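Talk notes: Brown paper, and what we use it for at the Brivley print room
Evie Lightfoot
19/10/2019

Slide 1. Title
Say hello, thank Narendra Upadhyay for the invitation. Phones off. Fire exit is behind the audience.
Talk runs 40 minutes with questions at the end. Samples go round the room, please pass them along and don't fold them.

Slide 2. Where I come in
I run the relief printing classes at Brivley. I started buying kraft paper by the roll because newsprint tore when students pulled it off the block. One roll was meant to last a term. It lasted until August.

Slide 3. What kraft is
Kraft comes from the German word for strength. The pulp is cooked with chemicals that leave the fibres long, so the sheet resists tearing. The brown is the natural colour of unbleached pulp. Hold up the bleached sheet and the unbleached sheet side by side.
Mention the rough side and the smooth side. Let people feel both. Ask which one they would print on. Most will say smooth. For oil-based ink I prefer rough.

Slide 4. Covering a bench
Cheapest use and the one we get through the most paper on. Cut the sheet longer than you need and let it relax flat overnight. Paper straight off the roll will curl at the ends and lift whatever is sitting on it. Tape the corners only. If you tape the full edge it buckles when the weather turns humid.

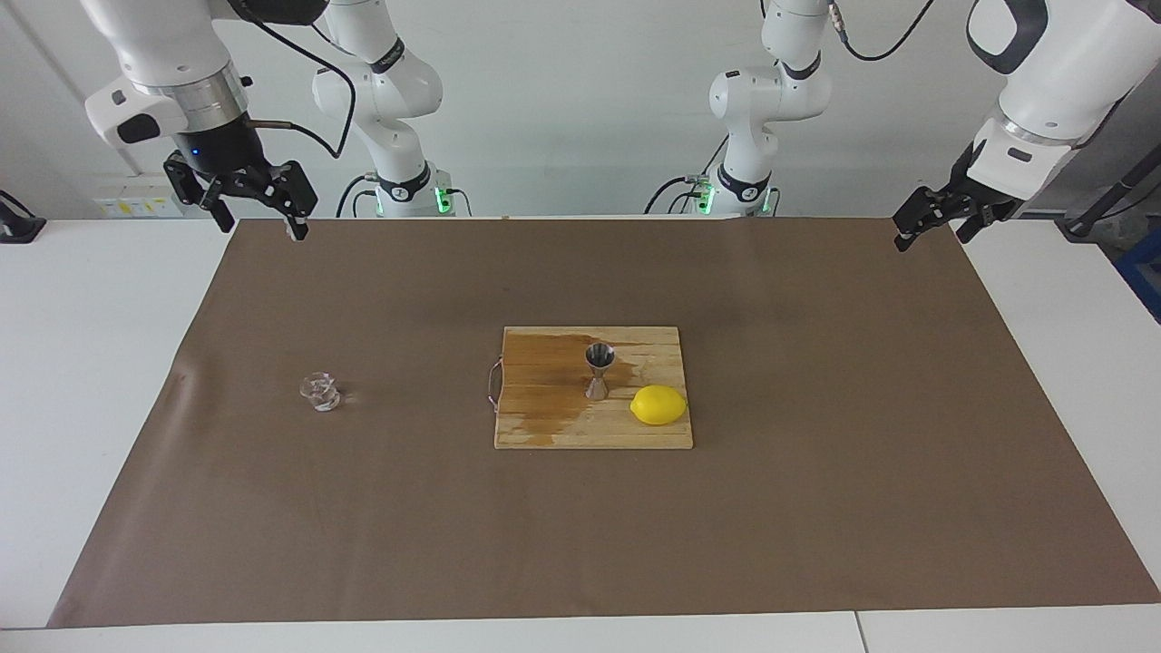
Brown paper mat over a white table.

Change the cover when ink starts coming through on your sleeves. Used covers go to the kids' class for collage. Heavily inked ones go in the bin.

Slide 5. Proofing
First proofs go on kraft. A mid-tone ground shows you the light and dark areas at once, and you can draw corrections straight on with white pencil. Show the Flustis block: first proof, third proof, final print on white. Pause here, people like to compare them.

Slide 6. Storage
Keep rolls upright, off the concrete, away from the sink. Kraft is usually acidic, so don't store finished prints against it. I lost 12 good prints that way. Use acid-free tissue between sheets.

Slide 7. Cost
We buy two rolls at a time, around 200 metres all up. If your group is small, go halves with another studio. The Pathak studio split our last order.

Slide 8. Questions
Likely ones: can you dye it (yes, test a corner first), can you recycle it (clean sheets only), will it go through a press (yes, dampen it lightly).
Remind them the sign-up sheet for the lino class is by the door. It takes 9 people.
Collect samples before packing up.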